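4. Setting up for a cooking segment

Read this section before your first recording with the Traterix Kitchen Presenter Kit. Allow 12 minutes for the steps below.

4.1 Preparing the worktop

1. Clear the worktop and wipe it with a damp cloth.
2. Dry it fully. Overhead lights show up any streaks.
3. Switch on both lamps and check for glare.

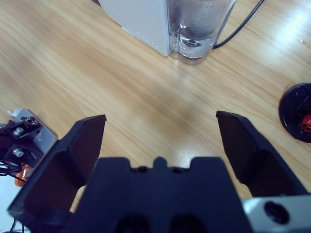 Fig. 3: Wooden worktop under overhead light

Caution: Keep lamp cables away from the hob and sink.

4. Clip the microphone to your collar, not your apron. Apron straps rub and make noise.
5. Weigh out all ingredients and line up the bowls in the order you will use them.
6. Put the finished dish out of shot, on the side you will turn to last.

Note: If you are a guest in a studio, ask the floor crew which camera is live before you start.

7. Turn shiny appliances slightly away from the lamps.

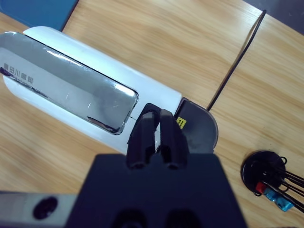
4.2 Running a sound check

1. Press and hold CHECK until the light turns green.
2. Talk through your first 2 steps at normal volume - do not whisper.
3. If the display shows code 2559, the battery is low. Charge the pack before going on.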